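Threads > Robotics > Gerardo Enriquez > Undden notes

March, 7:40 pm
By Gerardo Enriquez

Finished a long block of collecting for Undden today and my shoulders are toast, but I'm too happy about it to go to bed, so you get a thread. It's all about gathering examples for a policy that has to do small everyday stuff in a real building. No results yet! Just how the collecting goes.

Quick background for new people. Undden is the data side of what we do at Drillico. A person drives the arm through a task, we save every camera plus the joint positions, and later a model learns from the pile. One run through a task = one episode.

We recorded 101 episodes today. After review we kept 62. I know that sounds like a bad day. It's our best keep rate so far, and I did a little dance in the hallway.

Where do the others go? Mostly into a folder called "maybe." The driver got confused, or one camera stream started late, or the task label didn't match what the arm did. That last one is always me. I type the label before I've decided what I'm doing.

The wrist camera is my favorite stream and also the one people find hardest to read. It goes wherever the wrist goes. When the wrist rolls, the whole world rolls with it.

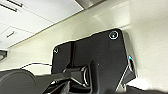

Wrist view: gripper low down, ceiling off on a steep diagonal.

I used to trim views like that out of every episode. Nothing to grab, no task object, who needs it? Then Fares Qaisi asked me what the model was supposed to do when it ended up looking at a wall, and I had no answer at all.

So now they stay in. If the arm swings through a position on its way to somewhere useful, the model should see that position too. Otherwise the first time it gets there on its own, it's lost.

(Fares, if you're reading, yes, I'm admitting it in public. Enjoy.)

Rooms next! I've been a broken record about rooms for months. You can record a beautiful set of episodes at one bench and end up with a model that knows that bench really, really well.

Kitchens are great for this. Every kitchen has a sink, cabinets, something to make coffee with, bins, and a bunch of little things on the counter that moved since yesterday. I love the little things. I could tidy them up before recording and I refuse to.
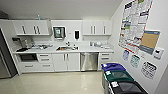
The head camera gets the wide context and the wrist camera gets the close-up, and we keep both on one clock. If they drift apart, the model sees the hand arrive before the arm has moved, and you would not believe how long I once spent chasing that. Two weeks. It was a setting in Sison, our recording tool, and I had changed it myself.

Sison now checks the clocks before it lets you hit record. A tiny feature, and I'm probably prouder of it than anything else I wrote this winter.

A thing I've changed my mind about: doors and drawers. I used to save them for "later, when we're good." But a drawer pull is one of the nicest tasks to collect. It has a clear start and a clear end, and you can tell in one look at the replay if it should be kept.

Wiping is the opposite. When is a wipe done? We argued over lunch and ended up writing down a rule: the driver decides before starting how many passes to make, says it out loud, and sticks to it. The labels got a lot cleaner after that.

Also, let your drivers be a little different from each other. Fares comes at everything from the left, slow and careful. I come in from above and a bit too fast. We tried to train ourselves into one style and it made us both worse. Now we just tag who was driving.

Surfaces deserve a post too. Wood grain, plain paint, shiny tile, they all look wildly different from ten inches away, and the wrist camera spends its life at ten inches. So we try to write down the surface along with the task. It takes seconds and saves you from discovering in April that half your set was one tabletop.

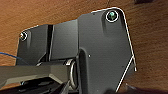 How do you stop the model from caring too much about its own gripper when it fills so much of the picture?
We leave the gripper in and vary everything behind it. The hand looks the same in every episode, so it carries very little news, and the model learns to look at what does change.

I got asked that one twice in replies last time, so I figured it should live in the thread.

On to pace. We work in blocks of 60 minutes and then stop, even when it's going well. ESPECIALLY when it's going well. The tired episodes look fine while you're driving them, and then in review you see the arm hesitating over nothing.

Between blocks, one person reviews and the other sets up. Reviewing on the same day is the best habit we have. Tomorrow I won't remember why I backed out of that reach in the middle of episode whatever, but tonight I do, and I can write it in the notes field.

Please write in the notes field. "Driver paused to think" is a wonderful note. "Weird" is a terrible note. I have written "weird" 14 times this month and could explain maybe three of them.

Recoveries! I nearly forgot recoveries. If you miss a grasp, don't stop and restart. Back up, try again, finish the task, and mark the episode as a recovery. They used to go straight in the trash and now I'd trade two clean ones for a good messy one.

Big rooms are a newer thing for us. We have the Cirnado list, which is our plan for everything past the desk: long sight lines, tables at different heights, doorways, seating along walls. A head camera sees so much more in a room like that, and the part that matters for the task can be really small.

I was nervous about it, to be honest with you. More clutter in view, more light sources, more ways to get it wrong. But it's so much fun to plan for. I keep walking into ordinary places and thinking about camera height.

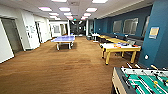

Do you need a separate model for large rooms and small ones?
We train one on everything together. So far the plan is to balance the mix so that no single room takes over, and to hold a few rooms out entirely for testing.

Holding rooms out hurts, by the way. You find a great space, you record lovely episodes in it, and then you promise never to train on them. Do it anyway.

Someone will ask about simulation, so: yes, we use it, and I like it, and it's good for checking that the arm can physically reach a thing. I still want a person driving a real arm past a real counter.

If you're starting your own set, my advice is to start small and review all of it. Pick one task and do it in as many spots as you have. You'll learn more from watching your own bad episodes than from reading me go on about mine.

Tomorrow: drawers again, then Fares wants to try pouring dry rice. I have brought a broom.

Replies are open for a while. I'm slow, but I do read them, and I'd especially love to hear how other people handle the "maybe" folder, because ours needs help.

More from this author
Labels I regret
Fixing the clock bug in Sison
Two drivers, two styles: what we tag and why
The Cirnado list, first draft
What goes in the notes field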